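4. Setting up the table and chairs

This section covers the Clanon play table and the small chairs ordered with it. The Roltar storage unit is in Section 5.

4.1 Table

1. Lay the tabletop face down on a blanket.
2. Push a leg into each corner socket and turn it clockwise until it clicks. Legs marked A go on the side with the drawer.
3. Fit the crossbar between the two B legs. The screw holes face in.
4. Tighten the four long screws by hand, then a quarter turn with the key. Do not use a power driver.
5. With a second person, turn the table over and set it on its feet.

CAUTION: Do not lift the table by the drawer rail.

Note: On floors that are out of level, unscrew the foot on the low corner. Each foot has 13 mm of travel. If that is not enough, move the table – do not stack card under the foot.

4.2 Chairs

1. Put the chair upside down on a steady surface with a cover on it.
2. Press each leg fully into its socket. A leg that still turns freely is not seated.
3. Stand the chair on the floor and press down on the seat with both hands. If it rocks, go back to step 2.
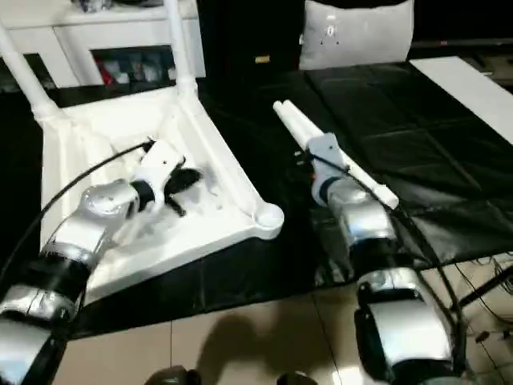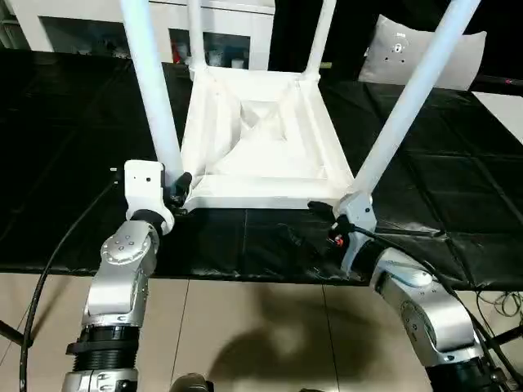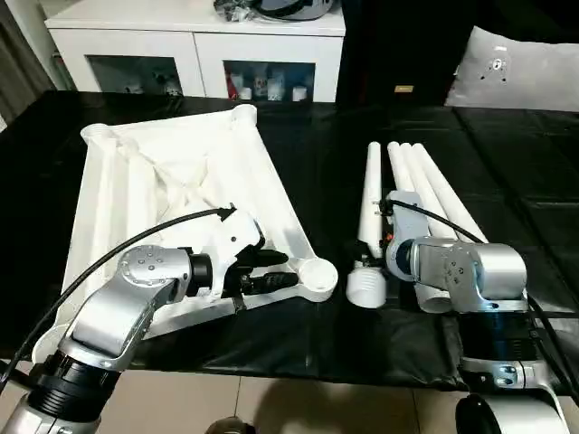
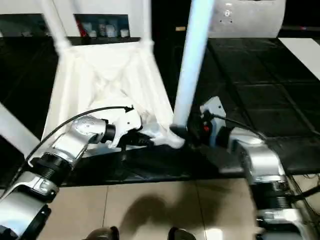 Fig. 6. White plastic on a black work surface. In the second picture the chair is upside down with its four legs pointing up.

4.3 Where to put the set

Leave 90 cm clear behind each chair and at least 59 cm between the table and any heater. Keep the set out of direct sun in summer. The drawer swells slightly in damp rooms and will loosen again when the air dries.

4.4 Cleaning

Wipe with warm water and dish soap, then dry. For crayon, use a damp cloth and baking soda. Bleach and scouring pads dull the surface, and the guarantee does not cover this.

4.5 Missing parts

Check the bag of screws against the list inside the lid before you start. To order spares, write to Brayden Ouellet at Drirnotex and give the number on the label under the drawer. Sets packed before June have the older crossbar, part 39.

Revised July 2019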